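살림 요령, 열에 여섯은 안 믿어도 된다

살림 요령을 모아 둔 글을 읽다 보면 식초와 베이킹소다로 안 되는 일이 없다. 배수구도 뚫고 냄비 탄 자국도 지우고 곰팡이도 잡는다고 한다. 나는 그런 글을 오래 읽어 왔고, 부엌과 작업실에서 꽤 많이 따라 해 봤다. 제대로 되는 것도 있었지만 시간만 버린 쪽이 더 많았다. 이번에는 천과 패드류, 나무 상판, 플라스틱 정리용품 이야기를 묶어서 적는다. 돈을 받고 쓴 내용은 없고, 나쁘게 쓴 제품도 내 돈으로 샀다.

먼저 식초와 베이킹소다부터. 둘을 섞으면 거품이 나니까 뭔가 일어나는 것처럼 보인다. 산과 염기가 만나 서로를 지우고 나면 남는 것은 거의 소금물에 가까운 액체다. 물때에는 식초만, 기름때에는 베이킹소다만 쓰는 편이 낫다. 배수구에 둘을 붓고 뜨거운 물을 흘려보내라는 요령은 머리카락 뭉치 앞에서는 힘을 못 쓴다. 긴 플라스틱 갈고리로 끄집어내는 게 빠르다. 보기에 역겹지만 끝이 난다. 그리고 어떤 경우에도 식초를 락스와 섞지 말 것. 유독한 가스가 나온다.

네오프렌 비슷한 천, 그러니까 노트북 파우치나 보온 주머니, 무릎 보호대 같은 데 쓰는 두툼하고 탄력 있는 천은 세탁 요령이 유난히 엉망이다. 섬유유연제를 넣으면 부드러워진다는 글이 많다. 내 경험으로는 겉감이 미끌거리고 냄새를 더 잘 붙들게 된다. 찬물이나 미지근한 물에 중성세제를 조금 풀고 손으로 눌러 빤다. 비틀어 짜면 접힌 자리에 주름이 남는다. 수건 사이에 끼우고 위에서 눌러 물을 빼면 된다. 건조기는 안 된다. 접착으로 붙인 이음매가 열에 벌어지는 걸 두 번이나 봤다.

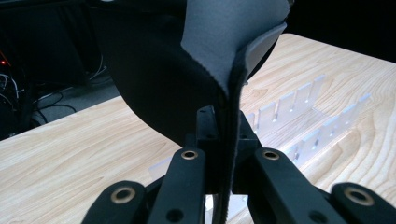 말리는 방향도 말이 많다. 햇볕에 바짝 말려야 살균이 된다는 쪽과 그늘이어야 한다는 쪽이 댓글에서 늘 싸운다. 나는 그늘 편이다. 어두운 색 천은 여름 볕에 며칠만 내놔도 색이 빠지고 고무질이 뻣뻣해진다. 안팎의 색이 다른 천이라면 안쪽을 먼저 밖으로 뒤집어 말리고, 어느 정도 마르면 다시 뒤집는다. 옷걸이에 얇게 걸치면 어깨 자국이 나니 굵은 봉에 걸친다. 수건을 한 장 둘둘 만 봉이면 충분하다.

냄새가 안 빠질 때 냉동실에 하룻밤 넣으라는 요령이 있다. 청바지에도, 운동화에도, 수세미에도 등장하는 만능 처방이다. 가정용 냉동실은 세균을 대부분 죽이지 못하고 잠시 쉬게 할 뿐이다. 꺼내서 온도가 올라가면 다시 시작이다. 나도 해 봤는데, 이틀 뒤에 같은 냄새가 났고 만두에서도 희미하게 그 냄새가 났다. 빨아서 잘 말리는 수밖에 없다.

보풀 제거는 그나마 믿을 만한 요령이 있다. 고무장갑을 끼고 한 방향으로 쓸어 주면 머리카락과 실밥이 뭉쳐 나온다. 마른 장갑보다 물을 살짝 묻힌 장갑이 낫다. Stikden에서 나온 접착 롤러도 써 봤는데 붙기는 잘 붙는다. 다만 기모가 있는 천에 쓰면 결을 뜯어낸다. 한 번 뜯긴 결은 돌아오지 않는다.

푹신한 패드와 방석 종류로 넘어가자. 속이 꺼진 방석을 살리는 방법으로 스팀을 쐬라는 글이 흔하다. 솜이라면 조금 살아난다. 스펀지라면 소용이 없다. 스펀지가 꺼진 건 속의 벽이 무너진 거라서 김을 쐬어 봐야 축축한 스펀지가 될 뿐이다. 속을 바꾸든지 방석을 바꾸든지 둘 중 하나다. 속만 바꿀 거라면 원래 두께보다 조금 두꺼운 걸 사서 커버 안에 눌러 넣는다. 딱 맞는 두께를 사면 한 달 만에 헐렁해진다.

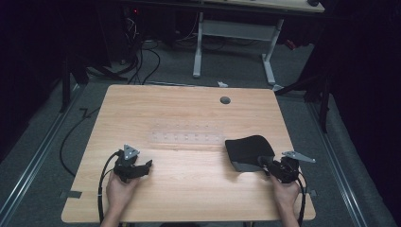

읽는 시간 6분

얼룩은 종류부터 따져야 한다. 커피, 기름, 볼펜, 김칫국물에 같은 약을 뿌리라는 사람은 의심하는 게 좋다. 커피는 찬물과 중성세제, 기름은 주방세제를 원액으로 조금 묻혀 십 분 둔다. 볼펜은 알코올인데, 문지르지 말고 흰 천을 대고 찍어 낸다. 김칫국물은 솔직히 타이밍이다. 마르기 전에 찬물로 안쪽에서 바깥쪽으로 흘려 빼면 절반은 이긴 셈이고, 말라 버렸으면 산소계 표백제를 미지근한 물에 풀어 담가야 한다. 양파즙을 바르라는 오래된 요령도 해 봤다. 얼룩은 옅어졌고 옷에서는 양파 냄새가 났다. 어느 쪽이 나은지는 각자 정하시길.

이제 나무 상판. 밝은 색 나무는 예쁘지만 관리 요령이 헛소리의 온상이다. 마요네즈로 컵 자국을 지우라는 글이 대표적이다. 하얗게 뜬 자국은 마감층에 들어간 습기이고, 마요네즈의 기름이 잠시 그걸 가려 줄 뿐이다. 며칠 지나면 자국이 돌아오고, 달걀 냄새가 덤으로 온다. 마른 면 수건을 한 겹 깔고 다리미를 약하게 해서 몇 초씩 대는 방법은 마감에 따라 통한다. 안 보이는 구석에서 먼저 해 본다. 다리미를 댄 채로 전화를 받으면 상판을 새로 사게 된다.

올리브유로 윤을 내라는 말도 그만 나왔으면 좋겠다. 식용유는 산패한다. 처음에는 번들번들 보기 좋다가 몇 주 지나면 끈적하고 먼지가 붙는다. 도마나 나무 주걱에는 식품용 미네랄 오일, 가구에는 그 마감에 맞는 오일이나 왁스를 쓴다. 코팅이 된 상판이라면 오일은 스며들 데가 없으니 바르지 않는다. 물방울을 하나 떨어뜨려 보면 안다. 동그랗게 서 있으면 코팅이 살아 있고, 퍼지면서 나무색이 짙어지면 오일을 먹일 때가 됐다.

긁힌 자국에 호두를 문지르는 요령은 의외로 된다. 단, 얕은 흠에만 되고 짙은 색 나무에서만 그럴듯하다. 밝은 상판에 문지르면 흠이 더 눈에 띈다. 밝은 나무는 결을 따라 고운 사포로 살살 밀고 다시 마감하는 게 정석이지만, 그 부분만 색이 떠 버릴 위험도 있다. 나는 얕은 흠은 그냥 둔다. 쓰는 물건에 흠이 나는 것까지 고치려 들면 주말이 남아나지 않는다.
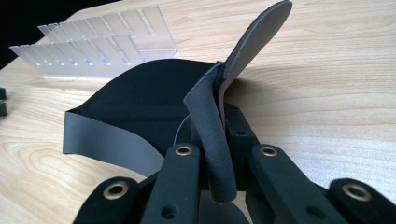 흰색이나 투명한 플라스틱이 누렇게 변했을 때 과산화수소를 발라 햇볕에 두는 방법은 유명하다. 불투명한 흰 플라스틱에는 먹힐 때가 있다. 균일하게 바르지 않으면 얼룩덜룩해지고, 시간이 지나면 다시 누레진다. 반투명한 물건이 뿌옇게 된 경우는 대개 변색보다 미세한 긁힘이나 물때 탓이다. 물때라면 구연산을 푼 물에 삼십 분 담갔다가 헹군다. 긁힘이라면 방법이 없다. 치약으로 문지르라는 사람이 꼭 있는데, 치약은 연마제다. 반짝이는 면은 더 뿌옇게 된다.

칸이 촘촘한 플라스틱 물건은 솔이 안 들어간다는 게 문제다. 칫솔로는 바닥까지 닿지 않는다. 병 빨대용 솔이 낫고, 솔도 안 들어가면 세제 푼 물에 담가 흔든 뒤 샤워기로 세게 헹군다. 식기세척기에 넣으려면 내열 표시부터 본다. 표시가 없으면 넣지 않는다. 윗칸은 괜찮다는 말만 믿었다가 휘어 버린 통이 우리 집에 아직 있다. 뚜껑이 안 닫혀서 빨래집게를 담아 쓴다.

정리용품을 사면 정리가 된다는 믿음에 대해서도 한마디. Brutix의 칸막이 세트를 샀을 때 나는 서랍이 달라질 줄 알았다. 달라진 건 서랍의 용량이었다. 칸막이 두께만큼 줄었다. 버릴 것을 먼저 버리고, 남은 것을 우유갑 자른 걸로 한 달 나눠 써 본 다음, 그래도 필요하면 산다. 우유갑이 보기 싫다는 의견은 존중하지만 서랍은 닫아 두는 물건이다.

전선은 벨크로 끈으로 묶는 게 낫다. 케이블 타이는 풀 때마다 잘라야 하고, 자르다가 피복을 찍는다. 고무줄은 여름을 넘기면 삭아서 눌어붙는다. 휴지심에 넣어 보관하라는 요령은 사진으로는 깔끔한데 서랍을 열고 닫다 보면 휴지심이 제일 먼저 찌그러진다. 충전기를 빼 두면 전기 요금이 확 준다는 이야기도 계산해 보면 싱거운 금액이 나온다. 빼 두는 건 좋지만 기대는 접으시길.

접착제 자국은 드라이어로 데워서 천천히 떼고, 남은 끈끈이는 식용유를 묻혀 두었다가 주방세제로 닦는다. 여기서는 식용유가 쓸모 있다. 아세톤은 플라스틱을 녹일 수 있으니 유리나 금속에만 쓴다. Menon 스티커 제거제도 써 봤는데 식용유보다 빠르기는 해도 창문을 열어야 할 만큼 냄새가 독했다. 급한 날이 아니면 기름으로 한다.

다음에는 칼갈이와 숫돌을 다룰 생각이다. 알루미늄 포일을 가위로 자르면 날이 선다는 이야기도 그때 따져 보겠다.

댓글

Shewit Workneh
양파즙 저도 해 봤어요ㅋㅋ 흰 블라우스였는데 결국 걸레 됐습니다. 산소계 표백제는 몇 도쯤에 푸시나요? 너무 뜨거우면 옷이 줄어서요.

Tekle Mekonnen
냉동실 부분은 동의 못 하겠습니다. 저는 운동화를 늘 그렇게 하는데 냄새가 확실히 줄어요. 비닐에 밀봉하면 만두에도 안 뱁니다.

Asnakech Lemma
다리미 방법으로 컵 자국 지웠어요. 세 번 나눠서 했고 마지막에 왁스 조금 발랐습니다. 오래된 자국 하나는 안 지워지네요.

Amanuel Jemal
우유갑은 씻어도 냄새나던데요. 저는 과자 상자 씁니다.

최근 글

수세미는 언제 버려야 하나
냉장고 탈취에 커피 찌꺼기, 곰팡이만 키웠다
욕실 실리콘 다시 쏘기 전에 확인할 것
9월에 꺼내는 담요, 빨고 나서 덮을까
다이소 접착 고리가 떨어지는 벽과 안 떨어지는 벽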